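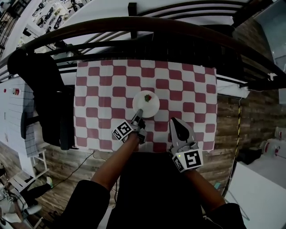
3 February 2025

Table notes, Monday. Writing this up while the kettle is going, because if I leave it until tomorrow I will have forgotten half of it, and the half I forget is always the part Benedito asks me for.

We spent most of the day on place settings again. I know everyone thought we had settled this before the holidays, and so did I, but the checkered cloth changes more than I expected and I wanted to go back over the basics with it on the table. It is the red-and-white one, the big squares with the rounded corners (the red is a bit on the pink side, a dark pink really, and I have stopped fighting it). I like it very much. It makes the corner by the stairs look like somebody's kitchen, and people sit down at it more easily than they did at the bare table.

The trouble with checks is that they tell on you. On a plain cloth you can put a plate down an inch off center and it looks fine, but with squares running both ways the eye goes straight to it. After lunch I tried lining up the plate with the pattern, one square in the middle and the rest peeking out evenly all around, and it looked fussy, like a hotel. Then I put it down without thinking and it looked much better. So my note to myself is to center by the chair and ignore the squares. Benedito Arruda disagrees and would like that recorded, so here it is, Benedito, recorded.

Plates. We are staying with the plain round white one. I did get out the Kulladholm set, which has a raised edge and a gray line, and on the checks it was simply too much going on. White on red and white sounds like it would disappear, but it doesn't, it gives you one quiet spot to look at. The Shin plates are a nicer weight in the hand but they are a touch yellow under our lights, and next to the white squares they look as though they need washing. Back in the cupboard with those, middle shelf, please don't stack them on the bowls.

Food for the plate. One small thing, red with green on top, is my favorite of everything we have tried. It picks up the red in the cloth and the bit of leaf gives you the only green on the table. I keep it a little above the middle of the plate, toward the far side, and I think that is right for someone sitting down. Dead center looked lonely to me. I also tried a slice of lemon (too pale), a cookie (fine, but crumbs, and crumbs on checks are a misery to find) and a cherry tomato that would not stay put and ended up under the stairs. I have found it now, thank you to those who were looking.

Cloth fit. It hangs over the near edge by a little, and I would like it to stay a little. With a longer drop it catches on your knees when you pull the chair in, and then the whole setting travels. Stevoria have a longer cloth in the same check and I was tempted, but I think we would only end up folding it under. I ironed ours this morning and the fold line through the middle is still faintly there if you run your hand over it. Next time I will iron it from the back, slightly damp, and roll it on the cardboard tube when we are done instead of folding it. The tube is the long one from Jandside, leaning in the supply closet behind the mop.

The room. The corner is pleasant to work in, with the curve of the wooden handrail going past on the far side of the table and the wood floor underneath. My one complaint is that the black office chair has become the coat rack. I am as guilty as anyone. I would rather we had two hooks on the wall, and I will bring in the brass ones from home if no one minds the look of them. The little white stool is handy and can stay, it is just the right height for setting a tray on while you lay the table.

Washing: cool water, nothing with bleach in it, and hang it up straight away. I am a bit nervous about the red. I dabbed a corner of the old napkin with warm water and got the faintest pink on my rag, so no soaking until I have tried it properly.

Still to do:
Try the cloth turned a quarter, so the long seam runs the other way.
Ask Benedito where the second white plate went.
Napkins. Plain white or plain red, I go back and forth. Bring both on Thursday and look at them in daylight.
Buy more fruit — the good ones get eaten by three o'clock.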